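Shared laundry in student housing: how people use it and what they would change

Project report, Housing and Daily Life module
Genalyn Galang, Nahuel Acuña, Elba Figueroa

Background
Our residence, Espinoza, has one laundry room for three floors. Residents book slots on a paper sheet by the door. We wanted to find out whether the sheet still works, as most complaints at the spring house meeting were about laundry.

Method
We kept a diary study in May. Eight residents wrote down every wash for seven days: when they planned it, when they did it, and what got in the way. Afterwards we interviewed each of them. The interviews took roughly 20 minutes and were done sitting at a desk, with the diary open so that the person could correct it.

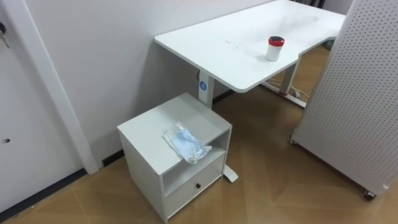

Doina Papadopoulos told us that the sheet was fine until people started booking two slots and using one. She had stopped booking altogether and went down after 10 pm instead, when she could usually find a free machine.

Results
Late washing was common in the diaries. Several people wrote that they had booked a slot and found the machine full of somebody else's clothes. Opinions differed on what to do then. Some moved the clothes to the top of the machine, others waited, and one went back upstairs and washed shirts in the sink.

Drying was a bigger problem than we expected. The drying room is small and things stay on the lines for days. Residents with radiators near the window dried clothes in their rooms and complained of damp.
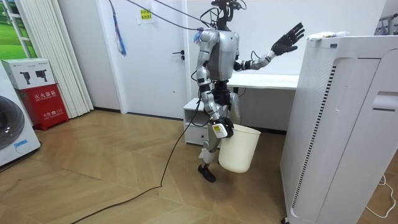
Figure 2. Carrying a bucket by the rim, one hand free.

Suggestions
Bookings should lapse if the machine is not started within a quarter of an hour. The drying lines should be numbered and tied to the washing slot. Gaspard Gilbert suggested a phone app, but two of the others did not want one, and we have left it out.

Limits
The diary week fell just before exams, so people may have washed less than usual. We did not ask residents on the ground floor, who have their own machine.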